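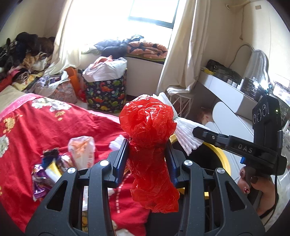
Red plastic bag held between the blue pads of the hand-held gripper, bedroom tidying task.

Tondari gripper kit: progress to December 27, 2023
Prepared by Kazue Kuroda for Charalambos Kontogiannis

The home trial of the kit is on schedule. We have 2625 recordings in, of which 1837 have passed checking. The rest are waiting for review. Thin bags and wrappers still take longest, and users ask for a softer closing action.

Silturus replaced 4 worn pads under warranty. Delivery was slow but the parts fitted. The printed guide needs a better page on charging.

Spend is within budget. We would like to keep the hire going for another 29 days and will send the revised quote separately.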